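Growing Peppers on the Canteen Roof: A Term Project at Clutside College

Introduction

When our group first sat down to choose a subject, we had a long and rather muddled list, and it was the kitchen staff who settled it for us by grumbling (very kindly) about the price of peppers. The flat roof above the canteen at Clutside gets sun from breakfast until well past four in the afternoon, and we wondered whether it could keep the salad counter supplied for part of the year.

We sowed two kinds, a green variety called Jorbridge and a yellow one called Achari, and raised them on the windowsill of the common room until they were sturdy enough to go up the stairs.

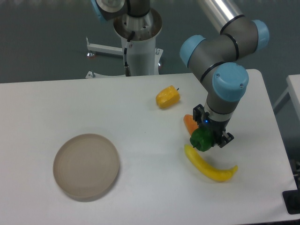 Why grow peppers in pots when there are beds behind the library?
The beds are heavy clay and stay cold well into May, while pots warm up quickly and can be shuffled along to follow the sun.

What we did

We filled 11 large pots with peat-free compost and stood them in a row against the south wall, where the bricks hold their heat nicely into the evening. Watering was shared out on a rota, which worked beautifully until exams and then rather less beautifully. Once the first flowers opened we fed the plants with tomato food, and on still days we gave the stems a gentle shake to help the pollen along, feeling a little silly but enjoying ourselves very much!
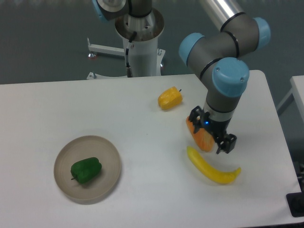 Figure 2. Green and yellow peppers.

What we found

Altogether the pots gave us 145 peppers, far more than any of us had dared to hope for. Jorbridge cropped earlier and more heavily. Achari sulked through a chilly June, but the fruit was lovely and sweet when it came, and the canteen asked for more of it. Greenfly were a nuisance for a fortnight, and we rubbed them off by hand.

We lost eight young plants to slugs before any of this, while they were hardening off by the back door, and we should have put them on a shelf. 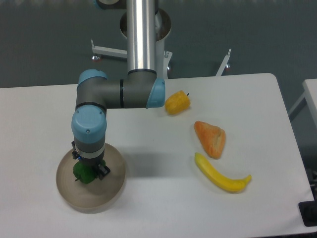

Costs and next year

Compost, pots and seed came to about £430, nearly all of it spent on the pots, which can be used again. We would like to sow a fortnight earlier and add a water butt by the stairs, as carrying cans up two flights is no fun in July. The spare Achari seed is in the common room cupboard, in the blue biscuit tin.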